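Search this blog
Type and press Enter

Notes on hand-held demonstrations, part two

Apr 6, 2019

The last post covered teleoperation with a leader arm and the reasons I stopped using it at home. This one covers the hand-held grippers, which have now replaced it for everything I record outside the lab.

The leader arm gave me clean joint angles and slow demonstrations. A fold that takes me 6 seconds with bare hands took well over a minute by remote control, and most of that was spent waiting for the follower to settle. The policy learned the waiting too. Mitra Pakzad went through the logs and found long stretches where the commanded velocity was effectively zero, and after training the arm would stop in those same places. Trimming the pauses helped a little, but it also removed some frames where the gripper was closing on the cloth, and those are the ones you need.

With a gripper in each hand the timing is closer to natural. There is no joint data, so the pose has to be recovered from the wrist camera and the inertial unit. Position drift is acceptable over a short episode and poor over a long one. I reset the origin between episodes and throw out any run where the tracker loses its lock. From the first set of 772 episodes I kept 600. The rejects were nearly all of one type: a plain wall filling the view while both hands turned at the same time.

Kernow, my name for the processing script, now does three things differently.

It aligns the left and right streams on the closing event instead of on the clock. The clocks disagreed by a few frames and the disagreement grew during a session.

It stores finger width as a fraction of full travel. Absolute width was useless once I changed the pads.

It writes a separate flag for contact. This is estimated from the width signal flattening out before the trigger does, so on thin cloth it is often late.

Soft goods remain the hard case. A rigid object gives you a grasp point that stays put between approach and lift. A towel has moved by the time the second hand gets to it, and mesh is worse, because the pads can close on a single layer or on both and the width reading barely changes. Markos Makris suggested pinching from the edging on mesh items, where the material is stiffer.

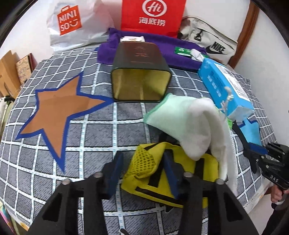

I had been clearing the surface before every session, and I now think that was a mistake. A policy trained on a bare sheet treats any second object as a reason to hesitate. The current set leaves bags, boxes and tins where they are, with patterned bedding underneath, and the tracker does better as well, as it has more corners to hold on to.

The next target is 4,000 episodes, which I expect to reach in June if my wrists allow it. Storage is already a nuisance. I also want to try a mixed set, with a small share of teleoperated runs added back to supply real joint limits, and see whether the arm stops asking for poses it can't reach. The alignment code needs a cleanup before then, so part three will probably be about time stamps.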